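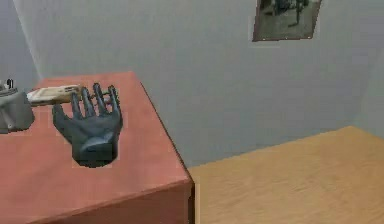 The lifter trains in a converted feed store in Alport, four mornings a week, before a shift at the county water department. She is 53 and started at 40. She competes in the masters division in the squat, bench press and deadlift, and she keeps a written log of every session. The log now runs to 972 entries, and most of what she said in this interview was said with one of the notebooks open in front of her.

Her first year was unplanned. She followed a program meant for college athletes and added weight every session until her left knee began to swell. "I had no baseline," she said. "I was adding five pounds because the page told me to add five pounds. I didn't write down how I slept, how the bar moved, anything. When the knee went, I couldn't look back and find the week it started."

She took six weeks off squatting and started the log on the day she came back. Each entry records the lift, the load, the sets and reps, the rest between sets, and a rating of effort from one to ten. Hours of sleep go in the margin. Body weight is taken once a week, before breakfast.

The present program is a block system in three parts. The first block runs five weeks at moderate load, with sets of eight. The second runs four weeks with sets of five. The third is three weeks of doubles and singles, followed by one light week, for a full cycle of 13 weeks. She runs the cycle three times a year and leaves the remaining weeks loose, with walking, rowing and whatever dumbbell work she feels like doing.

"People my age ask what the secret exercise is," she said. "I do the same six lifts I did ten years ago. What changed is how far apart the hard days are. I used to squat heavy twice a week. Now it's once, and the second day is at 70 percent and I stop when the bar slows down."

She was specific about how she judges bar speed. She does not use a sensor. She films the last set from the side, watches it once before the next exercise, and compares the time from the bottom position to lockout with the first set of the day. If the last rep takes twice as long, the load stays the same the following week. If it takes longer than that, the load drops by five percent.

Grip was the weak point in her deadlift for several years. She uses a hook grip in competition and straps for high-rep work, and she added two holds at the end of the pulling day, each for 20 seconds with a double overhand grip. The holds are done with 60 percent of her best single. "It's dull work," she said. "It took most of a year before I saw it on the platform."
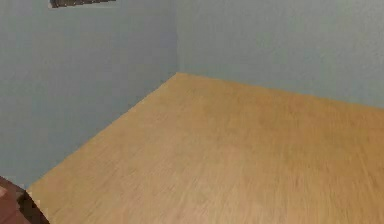
How much warming up does a lifter past 50 need before a heavy squat?

She spends 20 minutes on it. Five of those are on the rower at an easy pace, five go to hips and ankles, and the rest are squat sets starting with the empty bar and going up in even jumps. The last warm-up is a single at 90 percent of the day's first working weight. In cold months she repeats the empty bar set twice.

Food came up only when asked. She eats 2,000 calories on rest days and adds a bowl of rice and an extra serving of meat or eggs on training days. Protein is spread over four meals. She tried a lower intake before the Prirnside Open two years ago in order to make the lighter class, and made it, and missed her second and third squats. She has lifted in the heavier class since then and does not plan to go back down.

This past August she lifted at the Jiruvmont Masters meet and made eight of nine attempts. The miss was a third bench press, turned down for a short pause. She had the attempts written on an index card before weigh-in and changed only one, taking five pounds less on the final deadlift after the second moved slower than expected. "I would have liked the five pounds," she said. "But the card has a rule on the back, and the rule is that I don't argue with the second attempt."

Her equipment is limited. She owns a 10 millimeter belt, one pair of flat shoes, one pair with a raised heel, and knee sleeves that she replaces every other year. The barbell she uses at the gym is an old Lykkegaard with the center knurling nearly worn off. She chalks her upper back for squats to make up for it.

She does not coach, although newer members at the gym ask her to look over their programs. Her advice to them is usually to cut the number of exercises and to write down rest times. Two of the members over 60 now follow a version of her first block with a trap bar in place of the straight bar, and they deadlift from low blocks.

The next cycle begins with sets of eight at 65 percent. She has already filled in the loads through the fifth week, in pencil.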